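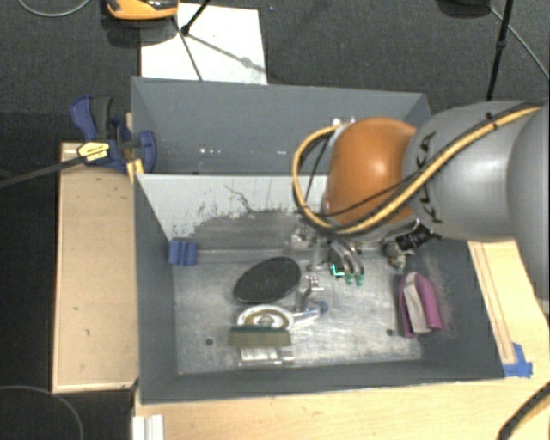

Mixed bins: notes for the Kiltbridge talk

Slide 1. Hi, thanks for coming back in after lunch. I have 30 minutes and I want to leave some of it for questions, so wave at me if I get stuck on labels. (I will get stuck on labels.)

I run the small goods room at Ondell. If a thing fits in your hand and it doesn't have a box, it ends up with me. Most of what I'm going to talk about is bins, and what happens when you let small things pile into one with no plan at all.

Slide 2. Ask for hands: who has a drawer at home with batteries, tape, one glove and a key to something? Wait for the laugh. OK, so my room was that drawer, only you could walk into it.

Slide 3. Two bins, one behind the other. Gray, the front one big and rectangular, nothing fancy. I like a setup like this for mixed stuff, with the one you're working out of in front and the other one close enough that you don't have to take a step. Small things spread out over the floor of the bin are so much easier to deal with than a heap! When they're scattered you can see what you've got. In a heap you're digging, and digging is how things get bent.

Say something about the bin itself too. People skip this part. Look at the floor of the front one, all scuffed and cloudy, and the scratched-up patch low on the back wall. I'm fond of a worn bin, but a shiny scuffed floor throws reflections, and a small pale item on it can be hard to pick out. If you're setting up a sorting spot, move the lamp before you buy anything. We moved ours to the side and I stopped missing the clear plastic bits.

Also, holes. There are a couple of dark round ones down in the floor there. Check whether your smallest item fits through the holes in whatever you're using. I didn't, once, and spent an afternoon on my knees with a flashlight.

Slide 4. The August count. Tell this one quickly. Rhydian Bevan and I counted the same shelf of loose items on the same afternoon. He got 1,553. I got 1,678. We were both very sure. We'd disagreed about what one thing was — he counted a pair of clips as one and I counted it as two. So before you count, agree on what one is, and write it on the bin.

(If anybody asks who was right: we went with his.)

Slide 5. How we do it now. Tip out less than you think you should. Pull the soft things first, they hide the hard ones. Then go by shape, and leave color alone until the end, color fools you. Anything you can't name in a few seconds goes in the second bin and you come back to it with coffee.

Show the Suvitz labels here, pass the roll around. They peel off clean, which is all I ask of a label. Reginald Achterberg still uses masking tape and a marker and his shelves look great, so do what you like.

Slide 6. Size of it. We bring in 3,000 loose items in a busy month and it's still one room and one long table. I'd love more table. Mathias, if you're in here, hello, I'd love more table.

Slide 7. Questions. If it's quiet, ask them what's in the bottom of their worst bin. Get the roll of labels back before people leave. Slides are going up on the shared page tonight, and the label template is in the same folder.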